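Sateddale Toy Library News
11/20/21

Summer hours, the big sort and what we'd like you to bring back

The toy library will keep its usual Saturday morning session right through to the week before Christmas, then close for the break. Anything borrowed at the last two sessions can stay with you over the holidays at no extra charge. Puzzles and party hire items are the exception and need to be back by the last session, please.

Membership now stands at 80 families, up from where we were in June when the hall was shut and we were doing pickups from the side door. Thank you to everyone who stuck with us through that. Renewal notices have gone out by email. If yours hasn't turned up, check your junk folder first and then ring Misaki Ogura, who has the membership list.

Blocks and building sets

The block shelves have been re-sorted. Sets used to be kept by brand, which made sense to the people putting them away and to hardly anyone else. They are now grouped by age, with the under-threes on the bottom shelf and the fiddly construction sets up high near the window.

A few notes on borrowing blocks. Plain shapes in plain colours get more use than almost anything else we own, and a small handful is plenty for a toddler. Children under two mostly want to carry them about, drop them and put them in a saucepan. Stacking comes later, and sorting by shape or colour later again. If your child has lost interest in a set, try putting out fewer pieces, on a tray or a board with a bit of space around them.
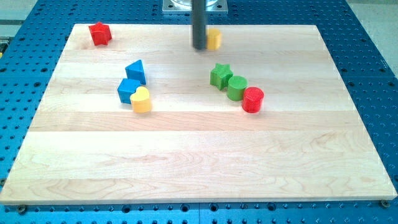 Missing pieces

Every set has a contents card in the lid. Please check against it before you return the set, as the roster is thin at the moment and checking at the desk holds up the queue. A missing piece costs 20 cents if it's a standard block, more if we have to order it in. If you find the piece later, bring it along and we'll refund you.

We are still looking for the green arch from the Jillen set and the lid of the large marble run. Have a look under the car seats.

Cleaning

Painted wooden toys should be wiped with a damp cloth and dried straight away. Don't soak them and don't put them through the dishwasher. Plastic blocks can go in a mesh bag in a sink of warm soapy water. Leave them on a towel overnight so they don't go back in the box wet.

Grant news

Our application for new shelving was successful and we have $200 to spend on brackets and timber. Ezequiel Xolalpa has offered to do the work in January and would be glad of another pair of hands and the loan of a trailer. The old shelves from the Ochoa Street end are free to anyone who can collect them.

Next session is Saturday morning as usual. Enter through the car park, as the front steps are being repainted.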